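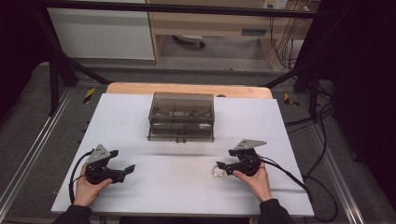 Small Items, One Box: Storing Rings and Earrings at Home

Project report, Product and Home course, Plarville
Submitted by Kátia Guerra

1. Background

My sister and I share a dresser, and the top of it has been a problem for as long as we have shared it. Rings end up in coffee mugs, earrings lose their backs, and thin chains get knotted together in the bottom of a bowl. For the course project we had to pick one storage problem at home, choose a product that was meant to solve it, and test it over several weeks. I picked jewelry.

The question I set for myself in the proposal was: can a small two-level box with a drawer replace the bowls and mugs, and will people keep using it after the first week? My supervisor asked me to make the second part more important than the first, so most of the report is about daily use.

2. The box

The box I chose is smoky-gray plastic with a lid on top and a drawer in front. It has dividers inside and a small clasp at the bottom front edge of the drawer. The plastic is see-through but tinted. I compared it on paper with two other types before deciding.

Fabric roll. Good for travel. Everything has to be unrolled to get at one ring, and it takes up most of the dresser when it is open.

Open tray. Fastest to use. Collects dust, and our cat walks on the dresser.

Lidded box with drawer. Slower than a tray, but closed on all sides. The two levels make it possible to split things by how often they are worn.

The box came from Koltby, the housewares store near the Urban bus stop. The dividers cannot be moved in the one I bought, and I would look for movable ones if I did this again.

3. Method

Before buying anything I emptied all the mugs and bowls onto a towel and made a list. There were 57 pieces, counting a pair of earrings as one piece. I sorted them into rings, earrings, chains, pins, and "other." The last group was mostly single earrings and beads from a broken bracelet.

The layout was decided in advance. Rings and everyday earrings went in the top level. Chains, pins, and the pieces we hardly ever wear went in the drawer. Each chain was closed at its clasp before it was put away.

I then did two kinds of tests.

The first was a put-away test. Each trial started with the box closed and one item lying on the table in front of it. The person had to open the right level, put the item in the right compartment, and close the box again. I used a plain metal ring for most of these because rings are the items that go missing most often in our house. A trial failed if the item was dropped, put in the wrong compartment, or if the box was left open. The test was done on a white board on top of a table so that a dropped ring would be easy to see.

The second was a use log. For the rest of the term my sister and I marked a sheet of paper next to the dresser each time we took something out or put it back. We also wrote down anything found outside the box at the end of the day.

4. Results

Put-away test

I ran 100 trials with the top level and 62 with the drawer, 162 in all. The plan was to do the same number for both, but the drawer trials were slower and I ran out of time in the room.

The top level gave almost no trouble. The failures there were all of one kind: the ring was set on a divider and fell into the compartment next to the one it was meant for. Placing the ring flat on the floor of the compartment fixed this.

The drawer had more failures. The most common was pulling it out too fast, which made the contents slide to the back. The second most common was forgetting the clasp. With one hand on the lid to hold the box still, the drawer opened more evenly, and I wrote this down as a rule for the later trials.

Picking the ring up from the board was harder than I expected. A thin ring lies very flat on a smooth, hard surface. Sliding it to the edge of the board works, but then it can fall. A folded washcloth next to the box was the best thing I tried, and I have kept one on the dresser.

Use log

The sheet had 389 marks on it by the end. Top-level use was much higher than drawer use, as planned. In the first two weeks we found very little outside the box. In the third week the mugs started to come back, mostly in the evening. My sister wrote "too tired to open it" next to one of the entries.

After that I put one small open dish beside the box for things taken off at night, with the rule that it is emptied in the morning. It was not in my proposal, but my supervisor agreed that I could change the setup if I marked the date on the sheet. The dish was emptied on most mornings. When it was skipped, the next day's things went on top and it was cleared then.

5. Problems

The tint makes it hard to see which compartment holds what in a dim room. We had expected to find things by looking through the walls, but in the evening we opened the box to check almost every time.

The compartments do not suit long chains. Two of them still got tangled. Wrapping each chain around a strip of card helped, although the strips take up room in the drawer.

Fingerprints show on the lid. A dry cloth is enough to clean it.

The log depended on both of us remembering to mark it, so the real number of uses is probably higher than the sheet says.

6. What I would change

Start the use log a week before the box arrives, so there is something to compare it with. I have a list of what was in the mugs but no record of how often we lost things.

Run the drawer trials first, while there is still plenty of time.

Test with more than one kind of ring. A wide band and one with a stone would both behave differently from the plain one.

Ask a third person to use the box without being told the layout. My cousin in Vomham has offered, and her dresser is worse than ours.

7. Current state

The box is still in use. Rings and everyday earrings are in the top, chains on cards are in the drawer, and the single earrings have been moved to an envelope until we decide what to do with them. The mugs are back in the kitchen except for one, which holds pens.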